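Drusora Home Bread List
Subject: Re: Starter went flat after the move, should I toss it?
From: Danai Stefanou
Date: October 5, 2025

Hi Leonidas, hi everyone,

Please don't toss it! I read your message over breakfast and got so excited that my eggs went cold, so forgive the length of this one.

Leonidas Zervas wrote:
> We moved to Hudomgate in September and my rye starter has not been
> the same. Back in the old place it doubled in the time it took to run
> errands. Now it puts up a few bubbles, smells like nail polish, and sits
> there. I feed it once a day, same flour as always (the Sfakianakis
> dark rye), and I keep it on top of the fridge. There's a gray liquid on
> it every morning. Is it dead? I have 520 grams of the stuff and
> I hate to pour it down the drain. My wife says to start over.

It is so far from dead. Gray liquid and a nail polish smell are what I get every time I let mine go hungry, and yours has been living on top of a fridge, where the warm air collects. It's eating through its breakfast by mid-morning and then waiting until the next day. I did exactly this to mine two summers ago and was ready to give up on it, and it came back so strong that it pushed the lid off the jar.

So, the first thing is to keep a lot less of it. 520 grams is a monster! Every feeding has to be big enough for all that starter, and I'd bet you're giving it a couple of spoonfuls. Take out 16 grams, put it in a clean jar, and feed it 63 grams of rye and the same weight of water. It will look like a sad little smear at the bottom of the jar. That's fine. Give it a good stir, scrape down the sides, and put a rubber band at the level it starts from so you can see how far it climbs.

Then do that again every twelve hours, and move it off the fridge. A shelf on an inside wall is good. I'd give it 4 days before you judge anything. Mine did nothing much on the first day and I sulked, then on the third evening I came home and the kitchen smelled like apples.
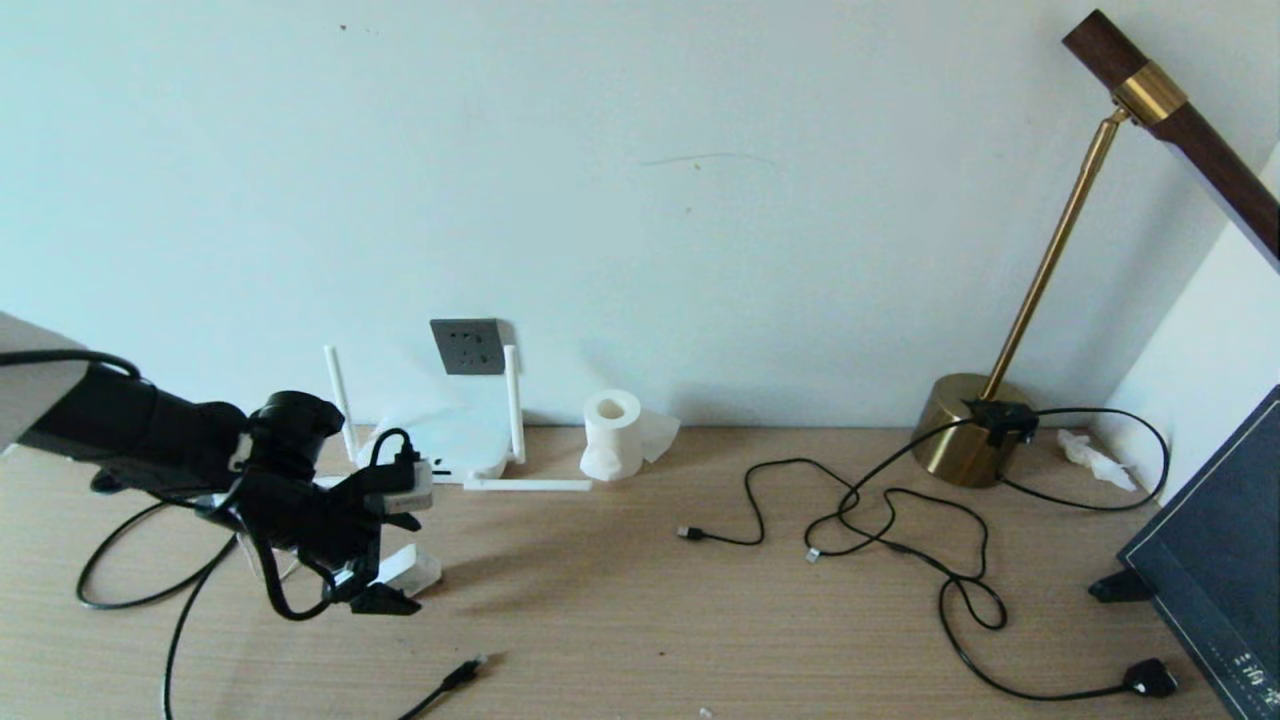
What should I do with the rest of the starter while I wait?

Put it in the fridge in a covered container and use it up in things that don't need to rise. Crackers are my favorite: mix it with a little olive oil, salt and enough flour to roll it out, spread it as thin as you can, and bake until the edges are brown. Sesame or caraway on top, lots of it. Pancakes are great too, and the sour flavor works so well with honey. If any of it grows fuzz or turns pink or orange, throw that part out, jar contents and all, and don't taste it.

About the water. Several people on this list moved out toward Hudomgate in the last few years and a couple of them switched to water left out overnight in a pitcher. I tried it side by side with tap water at my sister's place and couldn't tell the jars apart, but it costs nothing, so go ahead if it makes you feel better. I'd change the feeding first and leave the water alone, otherwise you won't know which one fixed it.

And the flour! I love that you're on the Sfakianakis dark rye. I've been buying it from the shop in Ekgate by the bus stop, and the last bag I got was coarser than the one before. It drank up more water and the starter came out like wet cement, which made it hard to see the rise. If yours feels stiff, add a spoonful more water and don't worry about the numbers. Thick yogurt is the texture I go for.

One more thing for when it's back on its feet. Bake something easy with it the first time. I know you want to go straight to the big seeded loaf (I remember the one you brought to the picnic, I had three slices and took the heel home in a napkin), but a plain tin loaf will tell you how strong the starter is with much less at stake. Grease the tin well, fill it a little over halfway, smooth the top with a wet hand, and bake when you see small holes opening on the surface. Then let it sit until the next day before you cut it. I know. I never manage it either.

Write back and tell us how the smell changes, that's the part I always want to hear about!

Warmly,
Danai

Recent messages on this list
Re: Cracked crust on tin loaves
Caraway or fennel in dark rye?
Re: Sharpening a bread knife at home
Flour order for Ekgate, who wants in
Re: Freezing half a loaf

Drusora Home Bread List | Contact the list owner | Messages belong to their authors | Back to top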